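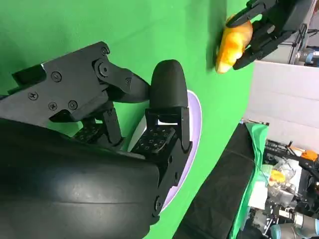
Duluth, Minn. - May

Search tickets Go

Outbound mail from Zenstead held in queue after host move

Opened by: Liya Lencho, Pleltalness front office
Assigned to: Fuad Negash
Status: Resolved
Priority: High

Problem as reported

Appointment reminders are not reaching clients. The Zenstead admin page shows each message as "sent" with a green check. Clients say they have nothing in the inbox or in spam. Password reset mail is also missing. Mail sent by staff from their own desktop accounts goes out normally. Began some time after the scheduling server was moved to the new host. No error shown to users.

Log

8:40 a.m. - Fuad Negash
Confirmed with a test booking to an outside address. Admin page marks it sent, nothing arrives. "Sent" in Zenstead means only that the application passed the message to the local mail service. It does not mean the message left the server. Checked the local queue and found it full of deferred mail. Every entry has the same reason: connection timed out.

8:55 a.m. - Fuad Negash
DNS lookups from the server are fine. Mail records for the test domains resolve to the correct addresses. Firewall on the server itself allows all outbound traffic. Opened a connection by hand to a known mail host on port 25 and got no response. Same test from the office network connects right away. Web traffic from the server is not affected.

9:20 a.m. - Fuad Negash
Host documentation says outbound port 25 is closed on all new accounts and is opened on request after a review. The old host did not have this limit, so the application was set up to deliver directly. Two options: request the port, or send through the Fundell relay that staff mail already uses. The relay is preferred. It takes mail on the submission port with a login, and the domain's sender record already lists it.

Liya, please do not resend any reminders by hand until the queue is dealt with. Clients would get them twice.

9:34 a.m. - Liya Lencho
Understood. We are calling the people booked for this afternoon. Can you tell which reminders are out of date? Some of the ones stuck in there must be for visits that have already passed.

9:50 a.m. - Fuad Negash
Yes, the visit date is in the subject line. Exported the queue to a text file and moved everything to hold, so nothing goes out when the relay comes up.

10:15 a.m. - Fuad Negash
Relay configured. First attempt rejected with an authentication error. Password is correct - tested from a desktop client. Passing to Sumeya, who has admin rights on the Fundell account.

10:42 a.m. - Sumeya Fikre
Account policy rejects plain logins from addresses outside the office range. Created a separate service login for the scheduling server and added its address to the allowed list. Hourly limit on the new login is 2,000 messages, well above normal reminder volume. Do not reuse the staff login for this.

10:58 a.m. - Fuad Negash
New login works. Test message accepted by the relay and delivered. Headers show the sender check passing. The signature check fails, as the key was still on the old server and was not part of the move. Turned off local signing and let the relay sign. Both checks now pass.

11:30 a.m. - Fuad Negash
Deleted held reminders for past visits. Deleted all password resets, since the links have expired. Released the rest. Queue drained except for 19 messages.

11:47 a.m. - Fuad Negash
The remaining 19 were refused by the receiving side as unknown addresses. List sent to Liya. Most look like typing errors at intake.

1:10 p.m. - Liya Lencho
Fixed the ones we could from the paper forms. Reminders are arriving. A client has confirmed one by reply.

Follow-up

Maarten Geerts to add a queue length alert. The existing monitor checks that the mail service is running, and it was running the whole time. Move checklist to include an outbound mail test and the signing key.

Closed by Fuad Negash.

2 comments 0 shares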